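The door that did not stay open: pictures from a failed simulation run

At Firkport we test our kitchen software in simulation before any real arm may move. In July one program, Brasano, failed in a way we did not expect, and Dineo Makhubela asked me to put the pictures on one page for the other teams. The run had 1585 steps. The fault came at step 196, and our stop rule did not react to it. 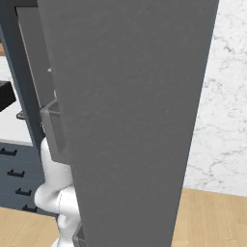 Our stop rule looks at the force in the wrist and at nothing else. If the force stays under the limit, the program believes that everything is fine. The door panel can hide a large part of the kitchen from the view, with the white gripper half behind its lower left edge, and in such a position the planner must guess where the edge is. It guessed wrong by 4 cm. The log shows "door clear" all the same.

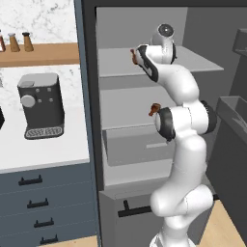 What the log says about the reach

The planner had saved the door angle one time, at the start, and it used this old value for every reach after that. Two warnings were written in the log, but they had low priority – so they did not come to the operator screen.

Dewulf, our older planner, reads the angle again before each move. We had switched this off in Brasano to save time. 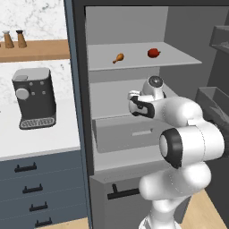 It is switched on again now. We also added a second stop rule, which compares the saved angle with the new one and stops the arm when they do not agree. The Grisanitz group will repeat the run with both rules on Friday – until then, please do not copy the July settings to a real arm.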